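Community News | Food & Farming

Stodcombe's old grain mill is turning again, and the flour is wonderful

Mon 1 July

14 comments · 61 shares

The mill at Stodcombe ground its first public batch of flour on Saturday morning, and by lunchtime every bag was gone. People lined up down the lane and past the bridge, some of them with strollers, some with dogs, one with a wheelbarrow (an optimist, and he did get to use it). It was a lovely sight, and the smell coming out of the doors was even better.

If you've only ever known the mill as the big quiet building behind the feed store, you're in for a treat. The stones sat still for decades while the roof leaked and the pigeons moved in. Then a small milling company called Okoth took on the lease last November and started clearing out the ground floor, and things have moved fast ever since. The water wheel has new paddles. The main shaft was straightened and rehung by a workshop over in Boltport, the same people who fixed the ferry ramp two winters back. The stones themselves were lifted, cleaned, and recut by hand, a job that took most of the spring and left a fine gray dust on every windowsill in the building.

Saturday's batch came to 1,432 pounds, all from wheat grown within sight of the church tower. That's a real change for the farms here. For years their wheat has gone off by truck to be blended with everybody else's, and now a share of it will stay put and end up on local tables. Three farms have signed on so far. A fourth is trying a field of rye on the high ground above Flillard, and if the weather behaves there could be rye flour on the shelf by winter — bakers, get your sourdough starters ready!

The flour is sold two ways, a soft one for cakes and pastry and a whole-grain one that keeps all the bran. I took home the whole-grain and baked a plain loaf on Saturday night, with just flour, water, salt, and yeast. It rose a little less than a store-brand loaf would, and it needed a splash more water than my usual recipe calls for, but the flavor was nutty and sweet and so good with butter that there was none left for Sunday breakfast. Stone-ground flour does go stale faster than the roller-milled kind because the oily part of the grain stays in, so buy what you'll use in a month or two, or keep it in the freezer.

Two bakeries are already on board. The one on Stodcombe's main street plans to switch its brown loaf over completely, and the Flillard bakery will start with rolls on Fridays and see how they go. The elementary school kitchen has asked for a trial order too, so there may be some very fresh pizza dough in the lunch line when classes start up again.

Grain and flour will both move in big sacks as well as in the small paper bags sold at the door, and the mill is glad to fill a large order for anyone who bakes in bulk or wants to split one with the neighbors. Order by Wednesday for pickup at the weekend. Bran and sweepings are set aside for people with chickens, and you can bring your own bucket for those.

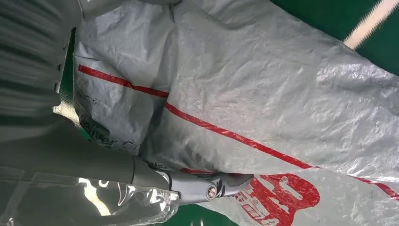
Tours begin this month, and they're worth making time for. A tour lasts 80 minutes and goes all the way up to the top floor, where the grain goes in, then follows it back down through the hoppers and the stones to the flour chute at the bottom. The stairs are steep and more like ladders in places, so wear proper shoes. The whole building hums when the wheel is running, and you can feel it in the handrail before you hear it. Kids loved it on Saturday, especially the part where they got to rub warm flour between their fingers and guess how fine it was.

The wheel runs on whatever the river gives it, so grinding days will shift around a bit through the summer. A green flag goes up over the door when the stones are turning, and it's easy to see from the bridge. The shop opens at nine on Saturdays and stays open until the flour runs out, and on the evidence of this first weekend I'd get there early.

Parking is in the field across from the mill, free of charge, and the number 279 bus from Boltport stops right at the end of the lane.

Filed under: Local Food, Mills & Rivers, Things to Do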